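Our method result this week, in one line: a policy trained on people folding pants with hand-held grippers does better if you also let it watch the boring part. Thread, from the Wavska project.
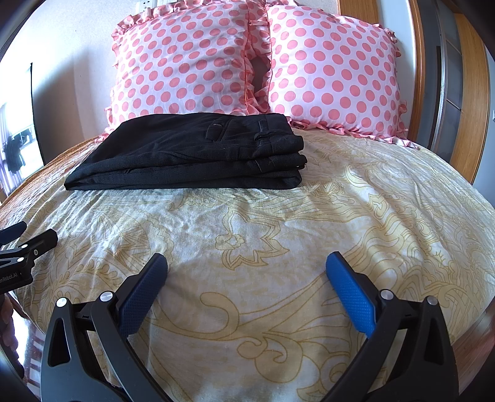

TOLEDO, July – The boring part is the pause around the fold: jaws open, nothing between them, black pants lying on a patterned sheet. Every pipeline I've worked on trims those moments. Ours did too, with great confidence.

Gudrun Blomqvist asked what would happen if we left them in. I explained at some length why it wouldn't matter. Then we ran it.

We trained 2 policies on the same 3000 folds, one trimmed and one with pauses of up to 30 frames kept. The one with pauses let go of the cloth more cleanly and quit re-grabbing finished folds. Gudrun has been very gracious, which is worse.

Our best guess: without the pauses, the policy never learns what "done" looks like. It just keeps tidying. I have relatives like this.

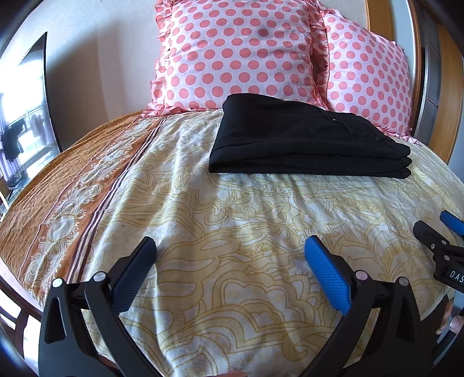 Folded black fabric by the pillows, jaws open.

Caveats: one kind of garment, and black on black folds is hard on the depth estimate. Hulalar, our labeling tool, still marks half the pauses as "idle" – I'm fixing that Thursday.

Next up is towels. Gudrun has a prediction. I'm keeping mine to myself.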